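My vitamin D number, and what I did about it

Everybody at work is taking vitamin D this November. Barrett Kincaid has a bottle of it on his desk next to the stapler, and he swears his knees feel younger. I asked him what his level was before he started. He didn't know. He'd never had it checked.

So I paid 80 dollars for a blood test at the Helach clinic, mostly to have something to argue with. Mine came back at 39. The printout called that normal. The pamphlet folded in with it suggested I might "benefit from optimization," and wouldn't you know it, there was a supplement plan on the back.

I don't think the stuff is useless. Some people are low and need it, and a doctor can tell them so. What bugs me is how fast "normal" turned into "not optimal" once there was a product nearby — same blood, same number, new problem.
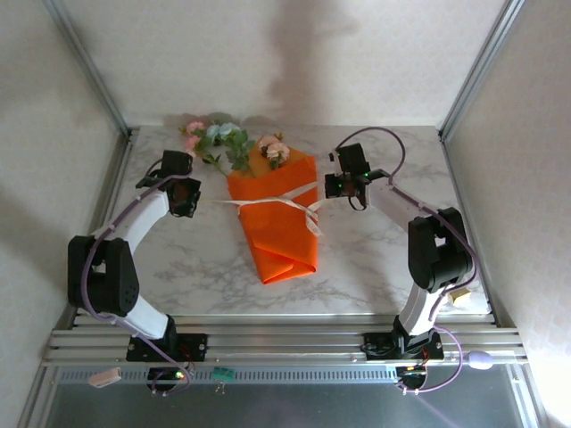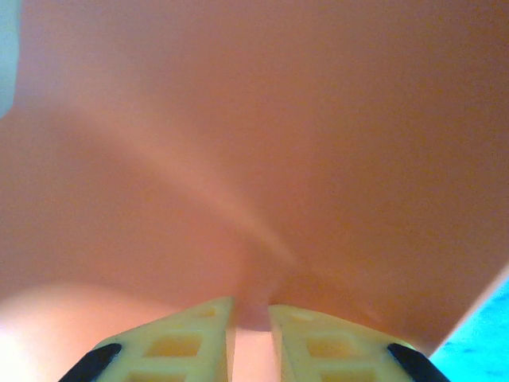 An orange surface, up close.

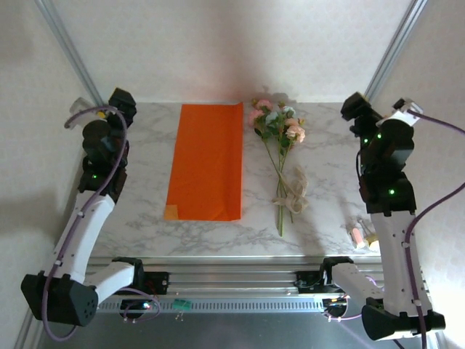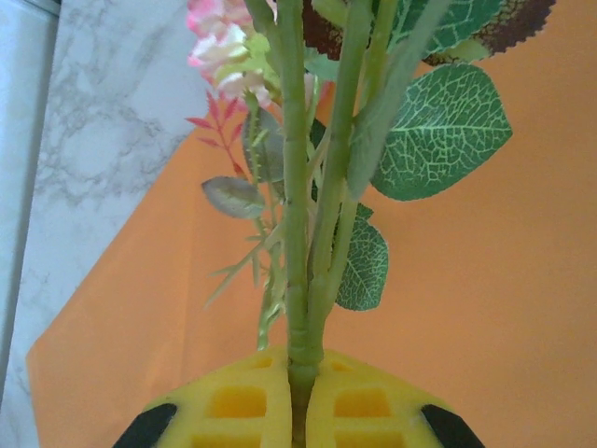
What my doctor said

Oda Tangen has been my doctor since I moved to Furkerthorpe, and she doesn't get excited about much. She looked at the printout, asked whether I eat fish and go outdoors, and asked if anything hurt. Yes, sometimes, no. She told me to leave it alone and quit reading pamphlets.

I brought up the tiredness, too. She wanted to know when I go to bed. We had a short and slightly embarrassing talk about that.

The Maklow people

Then there's Maklow, the powder my sister-in-law orders. It costs 100 dollars a tub and is supposed to "support" pretty much every organ I can name. I read the label twice and still can't say what it does. Support how? Measured by what? She says she feels great. She also started walking every morning the same month, and the powder gets all the credit.

I'm going to bed at ten for a while and will see if that does anything.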